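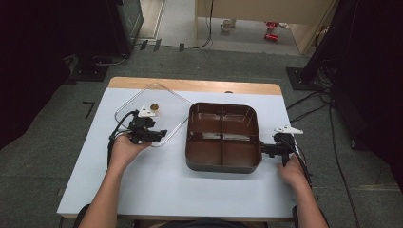

Corina Steiner asked after the December screening whether the second act of Nandel still needed the wedding rehearsal, and said that without it the two leads would have no reason to be in the same town until the last reel. Her remark has shaped most of the work since, and the present cut keeps the rehearsal in shortened form.

Progress report to the Pfister Fund
Project: Nandel (feature, romantic comedy)
Date: Thursday, January 28, 2021
Prepared by: Urmila Bhardwaj, producer

1. Edit
Picture is not locked. The current cut runs longer than the delivery limit, and 19 minutes have to come out before it goes to sound. Most of the excess is in the airport sequence and in the sister's subplot. The editor has removed the first phone call between the sisters and moved the second one ahead of the rehearsal. This fixes a continuity error in the hotel scenes – the room key is now handed over before it is used.

2. Pickups
Four pickup shots remain, all interiors, none with more than two actors. Both leads have confirmed they are available. The kitchen set has been struck, so the breakfast insert will be filmed against a plain wall and kept tight.

3. Music
The composer has delivered sketches for the opening and the train station. The temp track under the closing dance cannot be cleared at our budget and will be replaced. Two of the sketches are too slow for the cut and have gone back with notes.

4. Test screening
The December screening was run online by Simum for 68 viewers. The ending scored well. Scores dropped during the airport sequence, and several written comments said the brother's motive for hiding the letter was unclear. One added line of off-screen dialogue now covers this.

5. Budget
Post-production spending is within the approved figure. One item is over: dialogue replacement, by $900, caused by generator noise on the harbor exteriors. We ask to move $2000 from the travel line, which is unspent, to cover this and the remaining studio time.

6. Next period
Lock picture, film the pickups, and send reels one and two to Skesum for the sound mix. The revised delivery schedule will follow once the mix dates are confirmed.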